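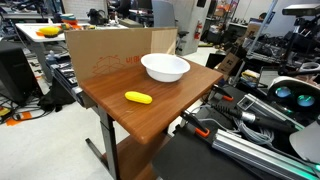
Policy reaches fine, then hovers over the corn forever

Forum: Manipulation / Software
Thread started by wevwood_ops

wevwood_ops
Pick-and-place, corn into bowl. Yellow toy corn cob, white plastic bowl, brown table, cardboard propped up at the back. You would think a machine could manage this. Mine goes to the corn with great confidence, stops just over it, and then makes tiny adjustments until the episode timer kills it.

Setup: imitation policy trained on 310 demos, predicting chunks of actions, two camera views in. The planner is out of the loop completely, the policy talks to the joint controller through a thin wrapper we call Melnyk. Training loss looks lovely. I have learned to distrust lovely.

Things already tried: more training, less training, a different seed, swearing.

gradient_dissent
How long do your demonstrators pause before closing the gripper? If they hover while lining up, you have taught it to hover. It's doing what it was shown. Filter out the frames where the commanded velocity is near zero and retrain before you touch anything else.

torquemonkey
Disagree, or at least I'd look at timing first. Hovering with small wobble is what you get when the observation is stale. Policy sees the arm where it was, corrects, sees the correction late, corrects again. Log the image timestamp next to the joint state timestamp and subtract. Five minutes of work and no GPU.

gradient_dissent
Stale frames give you oscillation that grows or at least has a period. OP said tiny adjustments.

torquemonkey
OP said "tiny adjustments" the way my neighbor says his dog is "friendly." Post a plot.

wevwood_ops
Plot made. The wobble does have a period, sort of, if you squint and already agree with torquemonkey. Camera is behind the joint state by 3 control ticks on one view and 8 on the other. I did not know about the 8.

torquemonkey
There it is.

gradient_dissent
There's something. Fix it and we'll see.

Josée Lapointe
Mod hat off for a minute. Having two views with different delays is worse than one slow view, in my experience. The network gets two stories about where the gripper is and splits the difference, and the difference happens to be in the air above the corn. Buffer the joint state and the faster camera back to match the slower one, at train time and at run time. People do the first half and forget the second.

Also, which side of the recording was the delay on? If the demos were logged through the same pipeline, the lag is baked into the data too and you can't just subtract it live.

wevwood_ops
Demos were logged with Danska, the old recorder, which stamps frames on arrival. The live side stamps them at capture. So the training data and the robot have been living in different time zones. I would like it noted that I inherited Danska.

knobless_oblige
Obligatory: why is this learned at all? One object, one bowl, a flat table. Segment the yellow blob, fit the long axis, plan a top-down grasp across it. That is an afternoon.

gradient_dissent
Here we go.

wevwood_ops
It's the first task of a set. The later ones have things that are not bright yellow and do not lie there politely. I did write the blob version as a baseline and yes, it works, please don't be smug.

knobless_oblige
I will be a little smug.

Josée Lapointe
Keep the baseline. It's useful for exactly this: if the scripted grasp succeeds through the same controller wrapper, you can stop suspecting the wrapper.

wevwood_ops
Update. Realigned the Danska logs as well as I could by cross-correlating gripper motion in the images against the encoder trace, buffered the live side to match, retrained. It now descends and closes. It dropped the corn on the rim twice, and I was so happy to see a new failure that I took notes.

Then I did gradient_dissent's filter on top, near-zero velocity frames out. Approach is quicker, but it sometimes closes early. Threshold was probably greedy.

gradient_dissent
Keep the last few still frames before the gripper command. Those carry information. It's the idle ones further out you want gone.

torquemonkey
For the record it was timing.

gradient_dissent
For the record it was both, and you only looked for one.

trumar_refugee
Came from a Trumar codebase with the same split between arrival and capture stamps. Is your realignment script somewhere I can get at it? Mine drifts over a long episode, so a constant offset doesn't cut it.

wevwood_ops
Not fit for company yet. It assumes a constant offset too, my episodes are short enough to get away with it. You'd want to fit a slope as well. I'll put it up once I've taken out the comments about Danska.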